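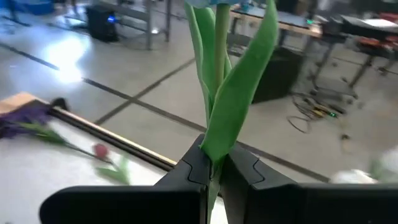 The Prastis artificial tulip from Skuster is sold as a single stem for use in reception areas, waiting rooms, classrooms and other shared spaces where fresh flowers are difficult to maintain. This review covers the assorted set of 24 stems, which our office purchased for evaluation alongside two competing products. Each stem carries one flower head and a small number of long leaves, and it is the leaves that determine whether an artificial tulip is convincing. On the stem with the pale bluish head, one leaf is narrow and bright green, while the other is a wide, ribbon-like blade that sweeps well away from the stem. The difference in width gives the flower an irregular outline, much closer to a cut tulip than the matched pairs found on many inexpensive stems.

Colors

The assortment includes pale blue, red and purple, together with white, yellow and a soft pink. The red is the most successful of these. Its head is small and rounded, like a tulip that has not yet opened, and it reads clearly from across a room. The purple is denser and more saturated. Placed beside the pale blue it can look heavy, and we recommend that the two be used in separate containers or divided by white stems.

The pale blue will not suit every purchaser. Tulips are not commonly seen in this shade, and visitors who look closely will recognize the flower as artificial. In a room with white furniture and light wood, however, it was the color our staff preferred. It is quiet, and it does not compete with signs or notices posted nearby.

Greenery

The stems are a smooth, pale green, and the leaves are noticeably brighter. Under warm lighting the contrast is slight. Under the cool ceiling lights in our main corridor it was more apparent, and several staff members remarked on it. A deeper green in the leaves would improve the product considerably.

The leaves are soft and will take a crease. Some creasing is welcome, as a perfectly flat leaf looks manufactured, but a hard fold across the middle of a leaf is less easily forgiven. Light steam and an hour under a heavy book removed most of the folds in our set. Two of the wider leaves kept a faint line after this treatment. The manufacturer's leaflet does not mention steam, and purchasers should test one leaf before treating the remainder.

Arranging

A tall container with a narrow neck gives the best result. The wide leaves push outward when several stems are placed together, and in a bowl or a broad jar they tend to force the flowers to the sides. We obtained a satisfactory arrangement with five stems in the Moon vase, also from Skuster, and a fuller one with nine. Beyond that number the leaves begin to fold against one another and the individual flowers are lost.

The stems hold a gentle curve when bent by hand. They should not be bent sharply or repeatedly at the same point. For work with groups – flower-arranging sessions for residents or sorting by color with younger children – the stem is easy to pick up, although small hands will often take hold of a leaf along with it. The leaf attachments held firm throughout our sessions. Staff should still check them at the end of each use and withdraw any stem with a loose part. The product is not described as a toy and should not be left with very young children.

Cleaning and storage

Dust collects first on the upper side of the wider leaves. A dry, soft brush was sufficient for weekly care, and a slightly damp cloth was used once a month. We do not advise immersing the flowers in water. Stems should be stored upright where space permits. Those we laid flat in a drawer in April came out with leaves folded under the heads and needed to be reshaped.

Comparison and value

The Lernunard stem, which we considered at the same time, has firmer petals and a better leaf color, but its two leaves are identical and its flower head is too large for the stem. It also costs more. For a desk or counter where the flowers will be seen at close range, the Lernunard stem remains a reasonable choice. For larger spaces, or where stems will be handled regularly, the Prastis tulip is the more practical purchase.

Offices ordering for a single room will find one set adequate. Those furnishing several locations should ask Skuster about mixed cartons, as single-color packs were not available when our order was placed.

Rating: four out of five. Recommended for shared spaces and supervised group activities, with reservations regarding leaf color and packaging.

Reviewed 8 July 2021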